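Tendow: grasp planning on soft goods

Gallery, December. Software notes by Amparo Echevarría, with planner work by Jui-lin Yip and Severino Olmedo.

Tendow is the planning and control layer we run above the arm drivers at Pliltlow. It takes a fused point cloud, proposes grasps, checks each one for collision along the full approach and hands a timed trajectory to the controller. Rigid parts have worked since the first release. Cloth, hats and bags have not, and most of the work since spring has gone into them.

The difficulty is mainly in the grasp scorer. It was written for surfaces that stay put, and it ranks a candidate by the antipodal quality of two contact normals. On fabric the normals change as soon as a finger touches. Version 37 of the scorer adds a compliance term and lowers the weight of any normal estimated from fewer than 25 points.

Stitching and seams also caused trouble. The segmentation step used to split one object into several along a strong seam, and the planner then treated the pieces as obstacles to each other. Segments are now merged if the depth step between them is under the sensor noise.

Approach planning has changed less. The sampler still tries straight descents first and falls back to a tilted approach when the wrist would collide. Timeout is 901 ms, after which the task node asks for a new cloud.

The caption below gives the settings for the cap task.

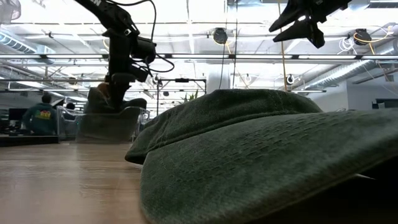
Green cap, brim toward the near side of the table. Brim and crown are scored as separate regions. Pinch grasps on the brim edge are preferred, with a clearance of 21 mm between fingertip and tabletop at pregrasp.

Benito Pastor: Is the clearance measured from the fitted table plane or from the calibrated one? We ran the same scorer on Entwistle and the fitted plane drifted whenever a large object hid most of the table. Switching to the calibrated plane removed the bad pregrasps, but you then have to recalibrate after every move of the base.

Fitted, for now. The calibrated plane is available through the table_source parameter and will become the default in the next release.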